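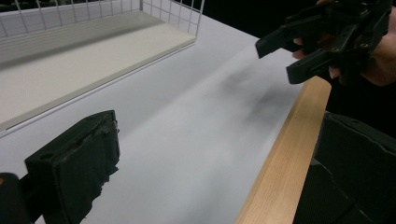

Zaltbridge lab extends collection of two-handed demonstrations

February 2026

The Dervishi Institute in Zaltbridge has extended its program of recorded household tasks to 3000 demonstrations. The first 2000 were completed in December.

All demonstrations are performed by people using hand-held grippers, with a camera on the tool recording each attempt. The current series covers tabletop work with everyday items such as wire baskets and wooden boards. Operators follow a short written task sheet and change the starting layout after every seven attempts. Attempts that end early are kept and labeled separately; 712 recordings now carry that label.

The material will be used to train Pikach, the institute's learning system for two-armed robots. Gakska, the project's industrial partner, will test the trained system at its own site. The institute will publish the task sheets together with the recordings.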